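Where Do Our Old Clothes Go? My Semester Project on Secondhand Clothing in Medelwood

Final report, Introduction to Consumer Studies
Submitted Jun 15, 2019

How I picked this topic

I should start by admitting that I buy too many clothes. Or I did. When our instructor asked us to choose something from our own lives and follow it "from one end to the other," I looked over at the pile on my chair and figured I had my topic. My first idea was to write about how clothes are made, but three other people in the class had already claimed that, so I flipped it around and went for what happens after we're done with them.

My question was pretty simple: when a person in Medelwood gets rid of a piece of clothing, where does it end up, and who decides? I thought I'd have the answer by Thanksgiving. I started in November and I'm turning this in now, so you can guess how that went.

What I did

I split the work into a survey, some store visits, and a closet diary. The survey was on paper and I left copies in the student lounge, the laundromat on Rendesthorpe Road, and the front counter at Munshi, the consignment shop by the bus station. I got 50 filled-out forms back. A lot of them had coffee on them, but I could read them all. The form asked what people had gotten rid of in the past year, how they did it, and why that way and not some other way. I left a big blank box at the bottom for comments and that was the best decision I made in the whole project, because people will write a LOT if you give them a box.

For the store visits I spent Saturday mornings at Munshi and a few weekday afternoons at the church thrift room. At Munshi they let me sit behind the counter while people brought bags in. At the thrift room I was put to work, so my notes from there are shorter and messier.

The closet diary was just me writing down every item that came in or went out of my own closet. I'll get to that. It's embarrassing.

What the survey told me

Most people who filled out the form donate. That part didn't surprise me. What I didn't expect was how strongly they feel about which place gets their stuff. One person wrote half a page about never giving to the parking lot bins again after finding a bin knocked over in the rain. Another person drives across town past two donation spots to get to the one her grandmother used.

Selling came second, mostly through Climby, the resale app that everybody on my hall seems to have on their phone. Throwing things in the trash came third, and the reason was nearly always the same: people thought the item was too worn out for anyone to want. Socks, underwear, T-shirts with holes. Several people asked me in the comment box whether there's a place that takes that kind of thing. (The thrift room does! They bundle it up and sell it by weight to a rag dealer. Put it in a separate bag and write RAGS on it.)

The last group was my favorite, the people who don't get rid of anything. They keep it in the attic or under the bed, or it goes to a cousin, and then to the cousin's kid. I hadn't even put that as a choice on the form, so they wrote it in the margins.

Behind the counter at Munshi

Consignment was new to me. You bring your clothes in, the shop decides what it will take, and you get a share when something sells. The shop's share is half. If a piece doesn't sell in 3 months you can pick it up or they donate it for you.

The picking is fast. I'd be looking at a blouse thinking it was nice and it would already be back in the bag. I asked what they look at and the answer was collar, underarms, cuffs, zipper, in that order. Brand comes after all that. Winter coats go quickly, and so do kids' boots. Dressy stuff just sits there unless it's prom season. I kept thinking about how personal it is for the people on the other side of the counter – you hand over a dress you wore to your sister's wedding and a stranger flips up the collar and says no thanks.

Denim is its own world. Jeans were the one thing the shop never seemed to have enough of, in any size, and the faded ones moved faster than the dark ones. The thing to check on jeans is the seams, especially along the back pockets and the inner thigh, because that's where the wear shows up first. Fading is fine, and some buyers come in asking for it. A thin spot is not fine. I went home and checked every pair I own this way and two of them flunked.
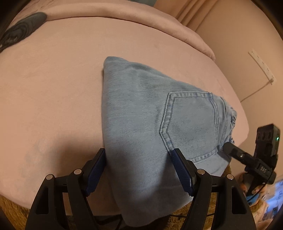

My closet diary

OK, the embarrassing part. Over the whole project I brought home more than I got rid of, even while I was writing a report about getting rid of things. A good chunk of what I brought home came from Munshi and the thrift room. It's very hard to spend your Saturdays around cheap sweaters and not buy one.

I also tried selling on Climby so I could compare. Listing things took forever. You need measurements, you need good light, and then people ask you for measurements you already posted. I sold a jacket and a pair of sandals, and after the fees and the mailers I made less than I would have at the shop. I know people who do really well on there, so maybe it's me. I did like that the buyer of the jacket sent a note saying it fit.

What I'd do differently

The survey leaned heavily toward students and people who use a laundromat, so I wouldn't say it speaks for the town. I also should have asked people's age. I left that off because I thought it was nosy, and then I couldn't answer the first question my instructor asked me.

I wish I had followed one bag all the way through. I tried with a bag of my own at the thrift room, and I lost track of it once the rag dealer's truck came. The dealer never called me back, so that whole end of the story is missing from this report. If somebody in next year's class wants to take it from there, I'm happy to hand over my notes and the leftover survey forms.

Thanks to the shop and the thrift room for putting up with me, and to everyone who filled in the box at the bottom.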